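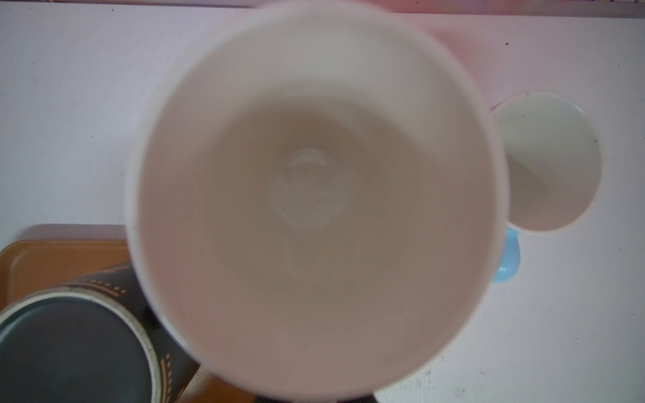
Costiseo hand-teaching kit – my review after one month

I bought the Costiseo kit in November for our small workshop, where Viera Kuruc and I teach an arm to clear cups and mugs into a tray. The kit is a pair of handles with a trigger, a foot pedal and the recording software. You move the handle, the arm follows, and the software saves what the wrist camera saw together with the motion.

Setup took me one evening. The manual is short and the chapter on calibration has a mistake: it tells you to press the pedal before you choose the arm, and then nothing happens. Choose the arm first.

The handle itself is very good. It is light, and after 60 recordings my hand was not tired. With the Tusex we had before, I needed a break after 10. The trigger is soft at the beginning and hard at the end, so you can close the fingers slowly on a mug handle. I would like a little more feeling of the force. Now I judge it only with my eyes.

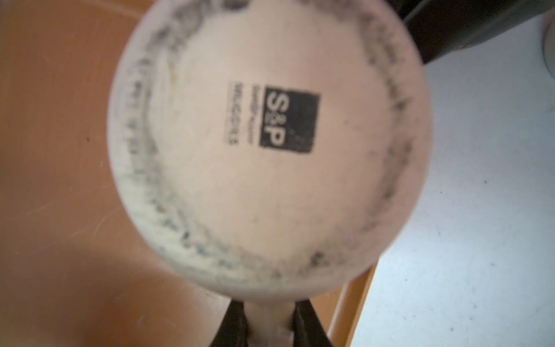 Wrist view during a recording, mug held upside down by the handle.

The delay is small, but I noticed it when I turned the wrist quickly. Viera works slower than me and she has no complaint. Her recordings are also cleaner, I must admit.

The wrist view in the software is useful for the grip and less useful for finding the way. When a cup is very close it fills most of the window and goes soft, and you must look at the table with your own eyes. There is no button to make the window bigger – I wrote to the support and Gemma Staniforth answered on Tuesday that it is planned.

Deleting a bad recording takes three clicks. If you make 100 in a day, this becomes annoying.

I give it 80 out of 100. For work with arms of one size I recommend it. If your arms are different sizes, try it before you pay.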